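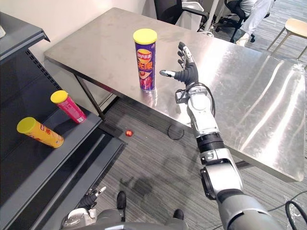
What did the grant pay for this year? It paid for a free tenancy and debt clinic in Trodville, with a lawyer on hand two evenings a month, and for the phone line that kept it going when the doors had to close.

We helped 202 people, and I'm thrilled with that number! Most came about rent arrears or bond disputes, and 29 needed a lawyer beside them at a hearing (by phone, from September on). The team at Polák took four of the harder files at no charge, which was very generous of them.
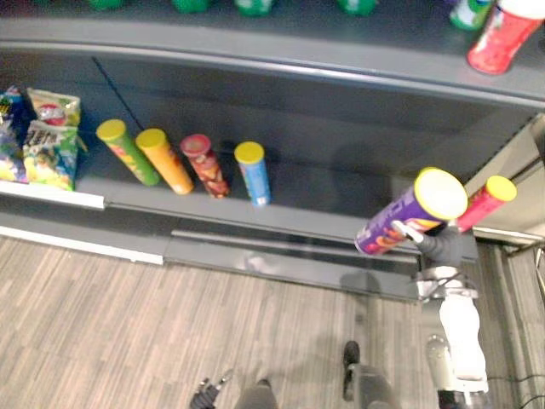 Fanni Csizmadia wrote back after reading the draft that the waiting time for a first appointment is still too long, and that people facing eviction should be booked ahead of everyone else. She's right - we've started doing it, and two clients have already been seen the same day they rang.

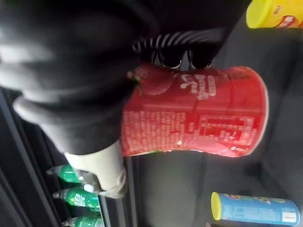

Ruth Ackroyd, Wadell Community Law

Next year we'd love to add an evening in Sallilura, where people now travel a long way for advice. The hall is available and I'm still working on the roster. The costs for it will come to you separately, along with the audited accounts.

Last updated: December 31, 2020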